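3.2 Collecting the demonstrations

All examples were gathered on one table with one arm. The working area is a black tabletop inside a white rail frame, with a green backdrop behind it. The objects are white boxes and trays with square markers fixed to them, so that their position can be read from the camera beside the table. A printed sheet of four markers lies flat on the table and gives a common reference for the views. Figure 1 shows the arm holding a box by its upper rim, from the table camera (a), and a marked block as the wrist camera gets it (b).

An operator guided the arm through each example by hand controller. We recorded 400 examples over 21 sessions, using the Lurnell recording software. Each example starts with the arm at rest and ends when the operator releases the object or gives up. Failed tries were kept and labeled as such.

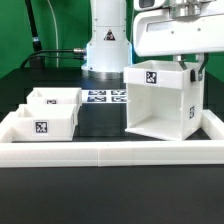 Haddad objects that markers make the task too easy, and that a policy trained this way may learn to look for the marker and ignore the shape of the part. We take this point seriously. The markers are used to compute labels and to check the start position, but they also stay in the pictures the policy is trained on. To measure how much it leans on them, we held back a set of examples in which the markers were blurred in software before training. Results for that set are given in Section 5.

Two views are stored for every time step. The table camera does not move and covers the whole working area. The wrist camera moves with the gripper, so its view changes quickly during an approach, and close objects can be soft.

Figure 1. Views from the collection setup. (a) Table camera. (b) Wrist camera.
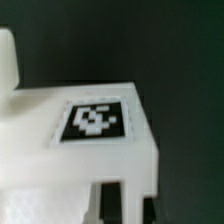 Both streams are saved with the joint positions and the gripper opening. We line them up by time stamp and drop any step where one of the two views is missing. Marker readings are stored in a separate file, so a reader of the Sevitz set can train without them. Where a marker could not be read from either view, we left the label blank and did not fill it in from nearby steps.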